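# Fudar Single-Finger Pushing Kit

Tabletop kit for language-conditioned pushing and block rearrangement.
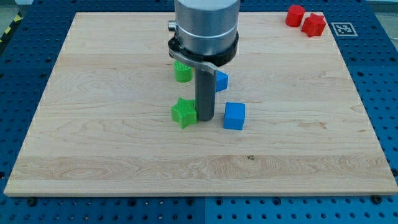
*Single finger over the maple board, with green, blue and red blocks. Fiducial marker on the table at right.*

The Fudar kit is the hardware we used for the pushing results in the Brirnico study, packaged so other labs can run the same tasks. It is meant for groups who already have an arm and want a fixed, repeatable workspace for contact-rich manipulation without grasping.

## Method

The policy takes a short instruction ("move the blue cube to the red star") and the current camera image, and outputs a planar displacement for the fingertip. Height is held constant just above the board. There is no grasp step and no block pose estimator. The policy was trained by behavior cloning on 2,638 teleoperated episodes, with instructions written after the episode by a second person.

Blocks differ in shape and color only. Star blocks are the hard ones: a push near a point tends to rotate the block before it translates, and most of the failures in our logs start there. Cylinders were easier than we expected as long as the finger stayed centered.

## Result

We ran 800 evaluation trials on block layouts not used in training. The full results table is in the Brirnico report. Two findings affect how you set up the kit:

- Removing the star blocks from training hurt performance on cubes as well. Keep them in.
- Policies trained on one board carried over to a second board with different grain after about 23 extra episodes. We have not tested boards with a painted finish.

Pushes toward the far edge of the board were less reliable than pushes toward the near edge. We think this is a camera angle problem — the bracket hides blocks that sit behind the finger — but we have not confirmed it with a second viewpoint.

## In the kit

- Maple board
- Block set with cylinders, stars, cubes and triangular prisms
- Rigid finger, dark gray, with curved bracket
- Printed square fiducial marker
- Calibration script and the Darwish episode logger

The arm, camera and perforated table are not included.

## Setup notes

Place the marker flat on the table, outside the board, where the camera can see all of it. Run calibration again any time the board is lifted. A shift of 7 mm was enough to make the policy miss small blocks entirely.

Set the finger height with the board in place and no blocks under the finger. If the tip drags, raise it in small steps and repeat the travel test across all four corners.

Logs are written in Bonamix format. Older logs from the June release will load, but the instruction field has to be renamed first.

## Support

Send questions about the method or requests for the evaluation layouts to Amerley Asante. Include your calibration file and one failed episode if you are reporting a problem.

Page revised 30/10/2022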